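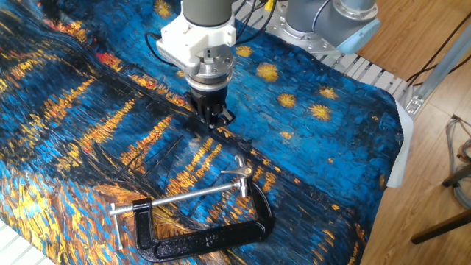

Starry print on the bench, gripper down on a fold.

Fabric folding cell keeps losing its grip force, ideas welcome

stitchwitch_420
So I'm having a blast with this project (two arms, big soft cloth, what's not to love) but I've hit a fault that scared me a little. Partway through a pinch, the force limit drops out and the fingers keep closing. No warning on the Varela controller, just fault 119 in the log afterward. It put a hole in my last test cloth. The limit is set to 200 in Stitness and it reads back fine before every run!

Anybody seen this on a Pirnora gripper?

loopandhem
Ooh, love that print. Check the cables up by the wrist. Mine had a bad plug that only let go when the arm reached down low, and the gripper fell back to its factory force. New plug, no more 119.

Novoteo_fan
I don't buy the cable theory. A dropped link should stop the gripper cold. Sounds to me like Stitness is resending its defaults in the middle of a move. The May update did that to me.

loopandhem
Should stop it, sure. Mine didn't! Depends which firmware you have.

greasepencil
Can I be the grump? Whichever one of you is right, a force limit that lives in software isn't a safety limit. Keep your hands off that cloth while the arms have power, even to smooth out a wrinkle. And I'd get that C-clamp off the fabric before the next run. If a fold drags it under the fingers, you've got a whole new fault.

stitchwitch_420
Fair on both counts, clamp goes back in the drawer. I wiggled every connector with the arm down and got 119 on the second try, so point to loopandhem!! Ordering a plug tonight.

Novoteo_fan
Still roll back the update before you trust it. One wiggle doesn't clear Stitness.

stitchwitch_420
Deal, I'll do the plug first and then the rollback, so I know which one did it. Will post the logs.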